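Last updated: February

Wednesday, evening

Today I finished with the drinks shelf, or I can say I finished with the half of it that matters. It was on my list since Christmas and every week I moved it to the next week. The shelf is the low one in the passage, between the kitchen and the back door, and everybody who comes into this house leaves something on it to drink later. Then they go home and I keep the bottles.

I started at 7 in the morning, before work, because I sleep badly this month. I put an old towel on the kitchen table and carried everything there. Tomomi was still in bed and she called out to ask if we had burglars. I said no, only me. She came down after some time, made tea for both of us and sat with her feet on the other chair, and she did not help, but it was nice to have company.

My rule was simple. What is old goes to the sink, what is good goes back, and what belongs to other people goes in the box near the door. Already I have trouble with the rule, because Njoroge says that none of it is his, and Noemí says that all of it is his. I wrote a message to both and then I put the telephone in the drawer.

The metal one I did not want to throw away. I bought it at the market in Millgate in my first winter, when I worked at the warehouse and the break room had no kettle. I paid too much and I was ashamed to tell my mother the price, so I told her that it was a present. It is not beautiful now. But I like how it feels in the hand, and it stands straight, and I think a thing which stays with you through four addresses has earned its place. 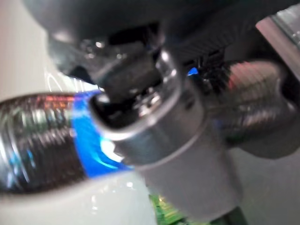
The metal one, with a plastic bottle lying next to it.

After work I continued. I washed the shelf with hot water and a little vinegar, as Hermenegildo taught me, and there was a sticky ring in the corner that needed a knife. Under the paper lining I found a receipt from Beltrán, for bread and 200 grams of olives. I don't remember these olives at all. Maybe it was for the dinner when Apolinar visited and we ate in our coats. I kept the receipt in this notebook, between the pages, I don't know why.

The plastic bottles are the real problem. I always think I will use them again, for the plants or for taking water on the bus, and I never do it. Tomomi said I should keep two and be strong with the others. I kept three. The rest are in the bag for recycling, and tomorrow I must take it down before the lorry comes.

Noemí answered at last. She wants the box, also the things which she said are not hers. I will bring it to her on the 17 bus if my back is better.

Now the passage smells of vinegar and Tomomi has opened the back door, so it is very cold in here and I am writing with my scarf on. The cupboard under the sink is next. I looked inside for one minute and closed it again.

Recent entries
The heater man did not come
Soup for Apolinar
A letter to my aunt, second attempt
Walking home from Millgate
New curtains, wrong length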